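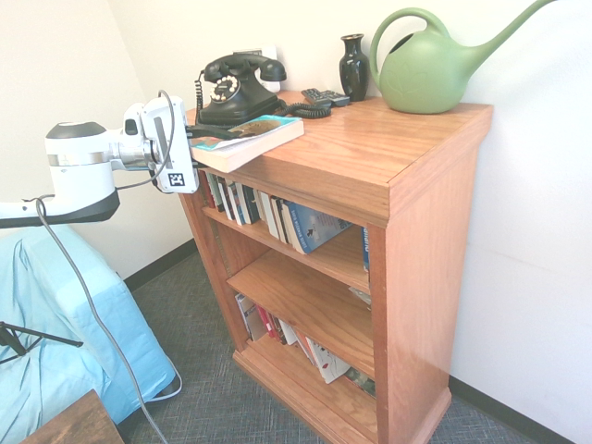

Urnmont Backcountry Club · Gear Library

Okay, mitten thread! I've been putting off writing this one until we had real miles on the loaner pairs, and now we do. The Gear Library has 41 pairs out this winter and I have opinions about every single part of them.

First, the thing I'd tell anyone coming up from gloves: get a shell and a separate liner. One-piece mittens feel amazing in the shop, and then you sweat them out on the skin track and have a cold soggy lump for the rest of the day.

The pair I keep grabbing is the Jornley two-layer. Leather palm, long gauntlet, removable wool liner. I wore them up Karkolov in February with sleet going sideways and my fingers stayed happy the whole way (my cheeks are another story).

Gauntlet over the jacket cuff or under it? Over for digging pits and falling in powder, under when it's raining and you have your poles up. Pramila Upadhyay and I have argued about this on so many chairlifts. She's over, always.

Wrist leashes!! Please use them. I watched a liner go off the Berisha ridge like a little gray bird and that was a long ski out with one hand in my armpit.

Drying at the hut: pull the liners, turn them inside out, hang them high but away from the stovepipe. Leather that gets cooked goes stiff and then splits along the thumb seam. Harsh Rawat has been restitching the ones that came back that way and would love to see fewer of them.

Speaking of leather, wax it before the season and again halfway through. Warm the mitten a bit with a hair dryer, rub the wax in with your fingers, get right down into the stitching, wipe off the extra. Ten minutes a pair and the palms feel brand new.

Small hands people: the Jornley XS is a true XS! Sunita Sandhu finally has a mitten she can work a buckle in and I am so pleased about it. The thumb is cut shorter too, so no floppy inch at the end.

What I don't love: the nose wipe patch is on the left thumb only (I'm right-handed, come on), and the cinch cord is hard to find with the other mitten on. I tied a knot of bright cord on the end of mine and now it's easy.

For spring laps I swap the wool liner for a thin fleece one and leave the wool in my pack. Same shell, much less sweat. You can borrow fleece liners on their own, just ask when you pick up.

To borrow a pair, message Vivek Upadhyay with your size and the dates. Bring them back dry if you can, and tell us what you thought, I read all of it. Next thread is goggles and I'm already typing.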